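Setting Up a Workshop Tablet for Manuals, Timers and Parts Lists

Reading time: 5 min

A spare tablet makes a useful reference screen in a workshop or kitchen. The settings that suit a phone in your pocket do not suit a device that stays on a shelf all day, shared by several people with dirty hands. The tips below cover the software side: accounts, storage, app settings, updates and power. Menu names differ between manufacturers, so use the search box at the top of the settings app if an item is not where it is listed.

Start from a clean device

Do a factory reset before anything else. An old tablet carries accounts, saved passwords and background apps that will keep asking for attention.

1. Copy off any photos or files you want to keep.
2. Sign out of every account.
3. Open Settings -> System -> Reset and choose the full erase option.
4. On first start, create or sign in to an account used only for shared devices. Do not use your personal mail account.
5. Install system updates until the device reports none left. An older tablet may need several restarts.

If the device no longer receives security updates, use it offline. Manuals, timers and unit converters work without a connection.

Name the device

Give the tablet a name that says where it is, such as "Bench" or "Kitchen shelf". The name appears in your router's device list, in file sharing menus and in the Bluetooth list of every speaker and phone nearby. We gave our three units the names Caltero, Tristurero and Pindance, and had to look up which was which for a full year. Location names are duller and work better.

Screen and lock settings

Set the screen timeout to 10 minutes. A shorter value means unlocking the device halfway through a recipe or a wiring diagram. "Never" will drain the battery and may leave a ghost image on some panels.

Turn off automatic brightness if the tablet sits under a task lamp. The sensor reads the lamp and raises the backlight to full. A fixed level of 60 percent is readable at arm's length in most rooms.

Use a PIN. Fingerprint readers fail with flour, glue or gloves. If the tablet holds only manuals and has no payment method on its account, a simple swipe is acceptable.

Raise the font size one step and the display size one step. Two steps on both will push buttons off the screen in some older apps.

Storing manuals

Download manuals as PDF files and keep them on the device. Manufacturer pages move or disappear, and a bookmark to a page that no longer exists is no help when the oven shows an error code.

File naming matters more than folders. Use this pattern:

room_appliance_model_type

For example: kitchen_dishwasher_modelnumber_manual. Use lowercase letters and underscores only. Search then works by any part of the name, and the list sorts by room on its own.

Our own folder holds 346 files. Opening it takes two seconds in a plain file manager and much longer in a reader app that draws a cover for each document. If your reader is slow, look for a "list view" or "hide thumbnails" setting.

Scan paper manuals in grayscale at 200 dpi. Color scans take up more room and are rarely easier to read. Photograph the rating plate of each appliance as well and save it under the same name, with "plate" as the last word.

Timers

The stock clock app on most tablets can run several timers at once, and each can be labeled. Label them. Three unlabeled timers ending close together are worse than none.

Check that the clock app is exempt from battery optimization:

1. Settings -> Apps -> Clock.
2. Battery.
3. Select "Unrestricted" or "Don't optimize".

Without this change, some devices delay the alarm when the screen has been off for a while. Test it with a 12 minute timer and the screen off before you trust it with glue or bread. Alarm volume is separate from media volume and is often set low by default.

Parts and pantry lists

A shared spreadsheet is enough for either. Four columns: item, location, quantity, reorder level. Freeze the top row. Switch on offline access from the file's own menu, then open the file once with Wi-Fi off to confirm that it loads.

Dedicated inventory apps add barcode scanning. Before entering a large stock, find the export function and try it with two items. If the app cannot export to CSV, choose another one. The list kept at Bundgaard was typed in twice for this reason, the second time in January.

Updates and notifications

Set app updates to Wi-Fi only and leave them automatic. Set system updates to ask first, as a restart in the middle of a job will cancel running timers on some models.

Turn off notifications for every app except the clock. It is faster to disable all of them and then enable one.

Power

Keep the charge between 20 and 80 percent if the device has a battery protection setting. If it does not, put the charger on a mechanical outlet timer and let it run for a few hours each night. A battery held at full charge on a warm shelf will swell sooner. If the back cover lifts or the screen bows, stop charging and take the device to a battery recycling point.

Plug chargers fully into a power strip, place the strip where liquids cannot reach it, and do not connect one strip to another. 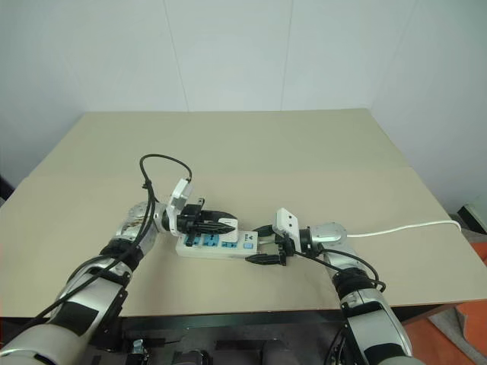
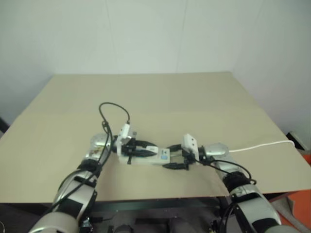
First of the two: a plug at a white power strip on a beige tabletop.

Contact | Copyright 2018 | Back to top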